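Esgate Sheds & Stores Forum
Home | New posts | Garage | Shed | Loft | Members | Log in
Reading time: 4 minutes
Filed under: Storage & Shelving > Bins, boxes and crates

Blue bins on metal racking, sloped sides or straight?

mudlark_47
Right, I've finally started on the shed. I got rid of the cardboard boxes in January (mice, don't ask) and I'm trying to decide what goes on the racking. I've got a Samonte steel unit that was going cheap and I quite fancy plastic bins you can see down into from above, for hose fittings, tap connectors, the bits of irrigation kit and so on. My other half thinks I should get lidded boxes and be done with it. Anyone gone the open bin way and regretted it?

tinpot
Not regretted it at all! Had mine five years. You look in, you see the thing, you take the thing. With lids I just end up piling stuff on top of the lids and then I can't get into any of them.

ferryhinksey
Going to disagree with tinpot, sorry. Open bins in a shed fill up with spiders and sawdust. I had 27 of the Ullerska ones and every spring I was tipping out dead leaves. Swapped to lids and it's been much better. It does depend how draughty your shed is, mine has a gap under the door you could post a newspaper through.

mudlark_47
Mine's a metal one and fairly tight, so leaves might not be a worry. What about the sloped sides though? Seems like you lose a fair bit of room at the bottom.

tinpot
You do lose some, but they nest when they're empty, and small stuff slides down to the middle where you can get at it. Straight-sided ones I find the washers all live in the corners.

potting_on
I use Grorow trays for seedlings and wouldn't go near a straight-sided box for anything, so I'm with tinpot there. Check the rim before you buy. Some have a thin edge that bows when you lift them full. You want a thick lip and somewhere to get your fingers in at the front.

ferryhinksey
Agree on the rim, at least. Also measure your shelf depth WITH the back bar on. I didn't, and mine stuck out 3 cm, and I caught my hip on them all winter.

mudlark_47
Well, I've gone and done it. Ordered blue ones on the quiet and they're on the rack now, ribbed sides, nice chunky rim with a notch in the front for your hand. Very shiny, I'm almost sorry to put anything in them. The middle one is still waiting for a job. I was going to put all the hose bits together but now I'm wondering about splitting them by size. 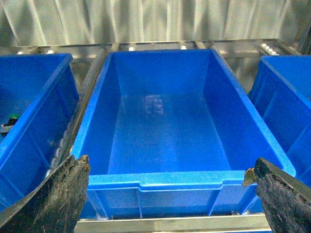 Re: Blue bins on metal racking (page 2)

tinpot
Oh they look smart! That's a good strong colour against the metal. Don't split by size, you'll be forever deciding which bin a thing belongs in. Split by job: watering, fixing, odds and ends.

ferryhinksey
I'll give you that they look tidy. Come back next spring and tell me about the spiders. And what's the green-topped thing in the left-hand one? Looks a bit like a cap off something.

mudlark_47
Ha, it's an end cap for the irrigation pipe, first resident. It can stay where it is and that'll be the watering bin, so tinpot wins.

potting_on
Do label them though. I use a strip of masking tape and a marker on the front, peels off when you change your mind. Tape doesn't stick brilliantly over ribs, so you may have to put it up on the rim.

tinpot
Or tie-on luggage labels through the shelf rail, that's what I did. They've gone a bit curly but you can still read them.

mudlark_47
Luggage labels, I like that. I've got a drawer full of them indoors. Will do it at the weekend if the rain lets up.

Thread views: 192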